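Supper at Kornetti

The woman who runs Kornetti makes you sit down before she will answer anything, and then she makes you eat. "You can't talk about soup on an empty stomach, love," she says, and off she goes for a second bowl, which I hadn't asked for but was very glad of.

She opened the café in February with 200 borrowed chairs (far too many, she laughs, most went straight back) and a stockpot from her aunt. "I thought I'd do toast and tea. Then people kept asking what smelled so nice out the back, and it was only my own dinner!"

I ask what she would tell anyone starting out. "Keep the menu short and learn how folk take their tea. I had eleven soups once. I was miserable."
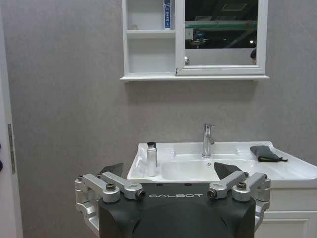
What comes next

A second, smaller room, she hopes, and a proper bread oven. "My knees say no, but I've already picked the curtains."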